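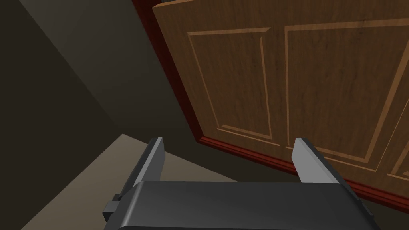 I've been hanging and fixing interior doors for a long time and most of the calls I get in spring are the same call. The door sticks, or it won't latch, or it swings on its own. Thread on what I check and in what order.

2/ First thing, leave the plane in the truck. People take wood off a door in a humid month and then in January there's a gap you can pass a pencil through. You can't put it back.

3/ Close the door slowly and look at the gap along the top and down the latch side. Vacant house, daylight in the next room, it's easy. Otherwise have somebody hold a flashlight on the far side.

4/ If the gap is tight at the top latch corner and wide at the bottom latch corner, the door is sagging. Nine times in ten that is the top hinge. I'd check that before reading any further.

5/ Take a hand screwdriver, the real kind, and try every screw in the top hinge. You'll find one that just spins. Usually it's on the jamb side, where the factory screws only go into the thin jamb and miss the stud.

6/ Pull the spinner and put in a 3 inch screw, same head size. Angle it very slightly toward the middle of the wall so it catches the stud. Run it snug, check the gap, then a quarter turn at a time.

7/ If you overdo it the jamb pulls in and the gap on the hinge side closes up. Then the door starts to bind on the hinges and springs back when you let go. Back the screw off half a turn.

8/ Hinge-bound doors get misdiagnosed a lot. Push the door almost shut with one finger and let go. If it bounces back open toward you, it isn't rubbing on the latch side, it's being pinched on the hinge side.

9/ Causes of that, most common first: hinge mortise cut too deep, screw heads standing proud so the leaves can't close flat, paint built up in the mortise. Cardboard shim behind the leaf for the first one. A cereal box is the right thickness.

10/ Morenike Ojo asked under my last thread about a heavy paneled door on two hinges. My answer is add a third. A solid door with raised panels is a lot of weight for two hinges and four inches of jamb screw between them.

11/ Where to put the middle one: a lot of people center it. I put it a bit above center, closer to the top hinge, where the load is. Either works. Centered looks better if you care about that, and on a stained door you probably do.

12/ On paneled doors generally. The panels on an old solid one float in the frame. They're meant to move. If somebody has painted or varnished over the joint, you'll hear it crack in a dry winter and then get a line of bare wood around the panel. The panel shrank, that's all it is.

13/ Don't glue it. I've been paid twice to repair doors where the owner ran glue into that joint. The panel couldn't move, so it split down the middle. Touch up the bare line with stain in the dry season and leave it.

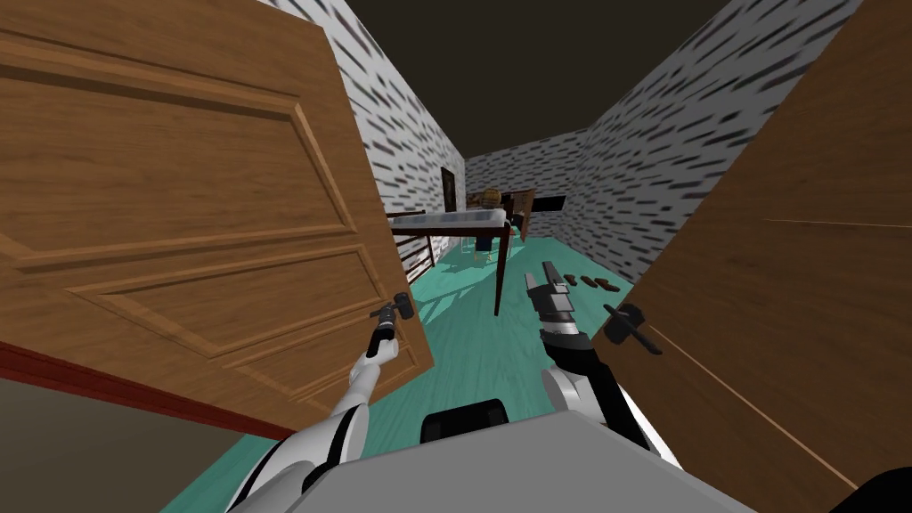 14/ Lever handles. I like them and I install a lot of them, but a lever is harder on the latch than a knob. People hang on it. Kids hang on it. Bags get caught on it. The spring in the lock has to hold the lever level all day, and cheap springs quit.

15/ If your lever droops, check the set screw first. It's a tiny hex on the underside or the side of the neck. A loose one gives you droop and wobble both. If it's tight and still droops, the return spring has gone.

16/ You can sometimes get the spring alone. Ferrand still sells them for their older privacy sets. Odano doesn't, you buy the whole chassis. I keep a coffee can of pulled locks for this reason and it has paid for itself.

17/ Handing matters with levers. A knob doesn't care which way it points. A lever has to point toward the hinges, and many of them come set for one hand. Read the sheet before you bolt it on. Most can be flipped with the little pin tool in the bag. Don't throw out the bag.

18/ Also check that your knuckles clear the stop. Old doors had a shorter backset and the knob sat close to the edge. Put a lever there and you'll scrape your hand on the casing until you replace something.

19/ Latch doesn't catch. Color the end of the latch bolt with a dry-erase marker or lipstick, close the door, turn the handle and open it. The mark on the strike plate tells you if you're high, low or short.

20/ Low is usually sag, so go back to number 5. High is rare, and it's usually somebody who went overboard with number 6. Short means the stop is too tight or the strike needs to come out a hair.

21/ Less than an eighth of an inch off, file the strike. Take it off the jamb, clamp it, use a flat file. Two minutes. More than an eighth, move the plate and fill the old holes with glued matchsticks or a golf tee cut flush.

22/ Doors that swing by themselves. The jamb is out of plumb, and the right repair is to reset the jamb, and no one is going to pay for that on a closet. So pull one hinge pin, lay it on concrete, tap it once in the middle with a hammer, and put it back in. The slight bend gives it enough friction to stay put.

23/ One tap. Not three. I had to drift one out with a punch last year after the owner had given it what he called a good one.

24/ Squeaks. Take out one pin at a time, never all of them. Wipe it clean, rub it with paraffin or a plain candle, put it back. Spray oil works for a month and then the dust sticks to it and you've got gray paste running down the hinge.

25/ OK, real sticking. You've done the screws, nothing's pinched, and the door still rubs. Slide a piece of carbon paper or a dollar bill along the gap with the door shut. Mark both ends of where it grabs with pencil.

26/ Then wait. If it's a wet week, wait for a dry one. Ngozi Idahosa has a little humidity gauge by her back door and won't let me touch anything until the number comes down. She's right.

27/ If it still rubs in dry weather, take the door off and plane the hinge side if you can get away with it. I know the rub is on the latch side. But the latch edge has the bevel and the lock bore, and the hinge edge is hidden. You will have to deepen the mortises to match.

28/ If the rub is only a few inches long, sandpaper on a block is enough. 80 grit, then 120. People reach for the power planer and take off four times what they needed.

29/ Seal whatever you cut. Same day. Bare wood on the edge pulls in moisture and you'll be back where you started. Top and bottom edges too, while it's off. I'd say half the doors I take down have never had finish on the top or bottom.

30/ Bottom of the door over new flooring: measure with the actual floor in, including the rug if there's going to be one. Score the cut line with a knife on both faces before sawing or a veneered door will chip along the whole width. Tape helps a little. The knife helps a lot.

31/ Some costs from my own book, since Ermanno Ferri asked. Long screws, 7 dollars a box, lasts me months. The most I've billed this year for one interior door was 588, and that was a new slab, three hinges, mortising, a lever set and two coats on every edge.

32/ The least was 46. One screw. I felt a little bad about it but it's my minimum and I drove out to Turnow for it.

33/ Questions so far.

Selma Ristić: "Can I move hinges to the other side so it opens the other way?" You can. You'll be filling mortises in the jamb, cutting new ones, moving the strike and probably the stops. On a painted jamb, fine. On a stained one I'd buy a prehung.

34/ Ngozi Shehu: "Door hits the wall, which stop?" Solid baseboard stop if there's baseboard where the door edge lands. Hinge-pin stops are okay on hollow doors. On a heavy door they pry on the hinge and I've seen them punch through the panel side. Skip them.

35/ Somebody wanted to know if I use Cudex hinges. Yes, on rentals. They're fine. The screws that come with them are soft, so throw those out and use your own.

36/ Tools for everything in this thread: hand screwdriver, 3 inch screws, flat file, sharp chisel, candle, pencil, sanding block. A plane if you must. I still have more to say about chisels but that's a separate thread.

37/ Next one will be exterior doors, sometime in April – thresholds and sweeps mostly. If yours leaks, go look at where the water stands after a rain and write it down before you ask me.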